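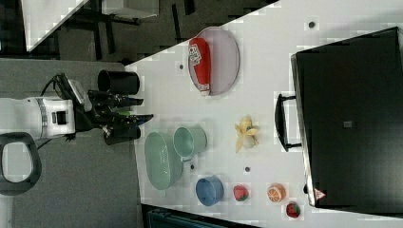 Leokadia Szewczyk wrote in to ask if the kitchen table could go back to having fewer things on it, as her grandson spends all his time moving the food from one end to the other and never gets as far as cooking anything.

It's a fair point, and she wasn't the only one to raise it. The kitchen table at the Vetham play room has been growing since the winter. People kindly drop off a bag of plastic vegetables or an odd saucer, it all goes out, and by the end of the morning there isn't room to put a cup down. So from April we are running it with a short set, and the rest goes into the Plila boxes on the shelf and will be swapped in a bit at a time.

The short set is built on one meal's worth of things. There is a large plate in pale grey, a green oval dish, a blue bowl, the light green mug and a black cup. For food we have kept the banana, two strawberries and the slice of orange. The red ketchup bottle stays as well. We did try leaving it in the box and were told off for it by several under-fives.

The banana is the one that gets the most use. It is the half-peeled sort, with the white showing, and the younger ones like to be handed it over and over again. Pavithra Achari, who sets up in the mornings, puts it down next to the mug and lets them find it.

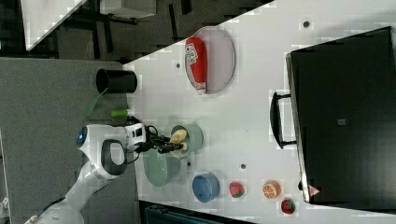
The bowl and the dish do different jobs, although we don't tell the children that. Fruit tends to end up in the bowl. The dish gets used for anything that has been "cooked", and sometimes for money. If you are helping at the table, please leave things where the children have put them until the session is over, even if it looks a muddle. Last month two of us tidied a shop away while the shopkeeper was in the toilet, and it took some time to make up for it.

One note on the ketchup. It has a proper printed label, and children who are starting to notice letters go straight to it. We would like more things of that kind, so if you have an empty squeezy bottle or a small tin with smooth edges, wash it well, let it dry with the lid off, and bring it in. Glass is no good to us. Nor is anything that has held cleaning products, however well it has been rinsed.

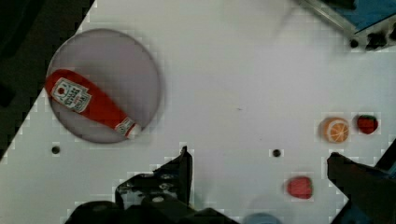 Ketchup on the grey plate, with the fruit over to the right.

Washing goes on as before. Plates, bowls and cups are done in warm soapy water after each session and left on the rack. The food is wiped with a damp cloth and not soaked – the old strawberries took in water through the seam and it was weeks before they stopped dripping. Anything that has been in a mouth goes in the washing-up bowl straight away. Wanda Wasilewska has put a spare bowl under the sink for this, marked on the bottom in pen.

We have also had a few questions about the black oven. It lives at one end of the table with the door facing in, so that whoever is cooking can reach it from the side where the plates are. It is for pretend cooking only and is never to be plugged in. Children may open and close the door and turn the knobs as much as they like. Please look inside before you leave, as that is where missing fruit usually turns up. Marianna Szulc once found an orange slice, a sock and somebody's bus ticket in there on the same morning.

The boxed items are listed on a card inside each lid. If your child has a favourite that has vanished, ask and we'll get it out. The wooden cakes are in the second box down, and the tea set is on loan to the Wumness group until the summer.

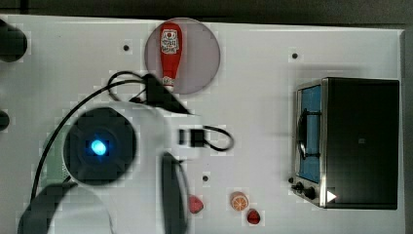
Things we could still use

A second mug, any colour, as long as it isn't china.
A tea towel or two, small enough for a child to fold.
A wooden spoon with a short handle.
A shallow tray for carrying plates across to the story corner.

We have plenty of pretend vegetables, thank you, and cannot take any more until the boxes have been sorted. Offers can go to Aniela Szewczyk at the door, or in the crate by the coat pegs with your name on them. Setting up starts 15 minutes before the session, and one more pair of hands at that end of the morning would be very welcome.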